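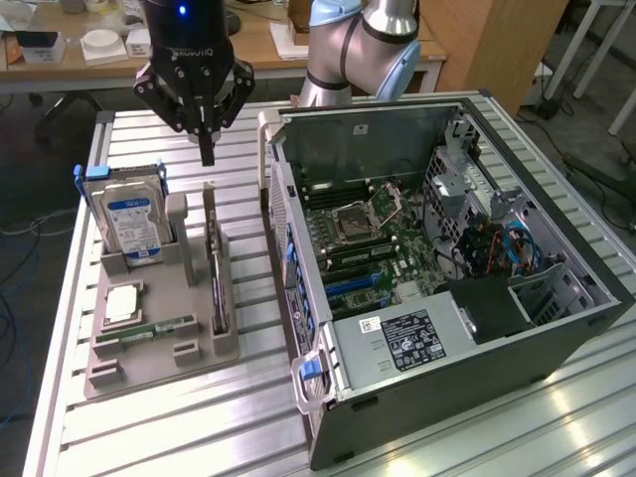
Most office equipment is replaced one part at a time. A business that buys desktop computers this year will still own many of the cases in five years, but some of the drives, memory and power supplies inside them will have been changed. For this reason, a parts record has to follow the part as well as the machine. A 3.5-inch hard disk drive in a carrier, like the one standing upright with a blue tab at its corner, can be moved to a different computer with little effort. If the record lists only the computer, the drive is lost on paper as soon as it moves.

Chapter 11 deals with the spare parts store: what to keep in it, how to label it, and how to value it at year end. You should already have read the chapter on fixed assets. The terms "asset", "consumable" and "useful life" have the same meanings as they did there.

What counts as a spare part

A spare part is an item kept on hand to replace one that has failed or worn out. It may be new or it may have been taken from other equipment. Toner, paper and cleaning supplies are consumables and belong in a different account. Cables cause the most disagreement. Many firms treat ordinary cables as consumables and record only the costly ones. Either method is acceptable if it is written down and used every year.

Parts are usually grouped by where they fit. Parts for the main board, such as processors and memory, form one group. They are small, they can be worth a good deal for their size, and two that look alike may not be interchangeable. The label should therefore give the maker's part number in full. 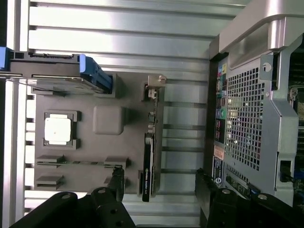 Figure 11.2 Mock motherboard plate with a square processor socket and two memory slots.

Storage devices form a second group. They need more care in the records because a used drive may hold customer files or payroll data. The store record should show whether the drive has been erased, the month this was done and who signed for it. A drive without this entry stays in the locked cabinet and is not issued.

Expansion cards and their brackets form a third group. A card put away without its bracket may be hard to fit later, so the two are labelled and stored as one item.
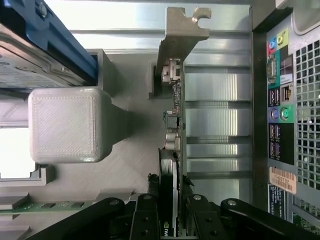
Figure 11.3 Hard drive in a blue caddy, with an expansion card and its metal bracket.

The Drondton office

The same business is used throughout this chapter. Gauthier Office Supply runs a sales centre in Drondton and has 146 desktop computers on its asset register. Its spare parts store is a single cabinet beside the mail room. At the August stock count, the cabinet held 192 items. The parts list showed more, and the office manager was asked to explain the difference.

Some of the missing items had been fitted to computers without a slip being filled out. Others had been lent to the company's branch in Fandier and were still there. A small number could not be traced, and their cost was written off.

The first exercise asks you to sort the cabinet's contents into groups and prepare a corrected list. Before you begin, read the sample issue slip in the next section. Note which lines are filled out by the person taking the part and which are left for the storekeeper.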